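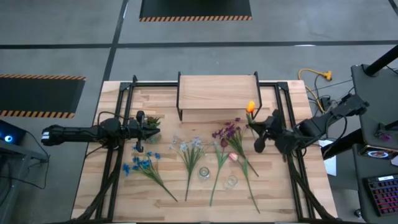
1/ I've spent the last few months writing the house rules for our two-arm teleop cells at Titberg. We're at version 4 now. People at other labs keep asking what's in it, so I'm posting the main parts. None of this replaces your safety assessment. It covers how we run a table from day to day.

2/ Every cell has one named owner per shift. The name goes on a sheet at the cell. If you want to move a camera, swap a gripper finger or change a gain, you ask the owner first. We used to let anyone do it and lost most of a Wednesday finding out who had moved a bracket.

3/ Hands stay out of the shared area while the arms are enabled. That includes "just straightening one stem." Disable, reset the props, step back, say "clear" out loud, enable. The operator says "clear" too. If you only hear one voice, you don't start.

4/ The stop button gets pressed at the start of every shift, with the arms powered and moving slowly. Both arms have to stop. Write down the time and your initials. If one arm keeps going, the cell is closed until it's fixed and tested again.

5/ Props. We use artificial flowers for the arranging task, and the rule is one task, one prop list. The list says which stems and which vases. A stem that gets bent out of shape comes off the list and a new one goes on, with a note in the log. Don't bend it back and hope.

6/ Clear vases stay in the set even though they're harder for the cameras. Qianru Yao made the case for this and I agree with her. If you take out everything difficult, you end up with a policy that works on your easy table and no other.

7/ No water in the vases. I thought this was too obvious to write down. It's now rule 11.

8/ Layout: stems get laid out in a new arrangement for each episode. Loose is fine. What we don't want is the same person laying them the same way 15 times in a row, and everyone does this by the second hour. We print a random order and follow it.

9/ Both arms get used. In version 2 we found operators doing nearly everything with the right arm and parking the left. The rule now is that the task sheet says which arm starts, and it alternates. If a stem is out of reach for that arm, hand it over or mark the episode.

10/ Marking episodes. There are three labels: good, recovered, failed. "Recovered" means something slipped or missed and the operator fixed it without a reset. Keep those. Failed ones are kept too, in their own folder. Deleting an episode takes two people.

11/ Numbers from the last round, for anyone who wants them: 3,693 episodes recorded, 1,576 of them labeled good on first review. That looked low to me until we checked. Operators were being strict about stem depth in the vase, and the sheet didn't say what depth counted. It does now.

12/ Cables. Anything crossing a walkway gets covered or rerouted before the arms are enabled. Cables on the arms need enough slack for full travel, checked by moving each joint to its limit at low speed. Do it again after anyone has been under the table.

13/ Shifts at the controls are 50 minutes, then a break away from the cell. Dehua Hou pushed for 40. We may end up there. Error labels go up toward the end of a session, and people don't notice it in themselves.

14/ Things I'd still like to fix: the handover between shifts is too loose, and we don't have a good rule for visitors. Right now it's "stay with the owner and don't touch anything," and that works for two visitors and falls apart with six.

15/ The team at Dellach runs a similar list and asks for a photo of the table at the start and end of every session. We're trying that in October. It costs a minute and should settle the "was that vase always there" arguments.

16/ A few people asked whether all this slows us down. Yes, for the first week. After that the resets got faster – mostly because people stopped discussing them.

17/ The full list is four pages. I need to take out some internal names before I can share it. If your lab has a visitor rule that holds up, please reply with it.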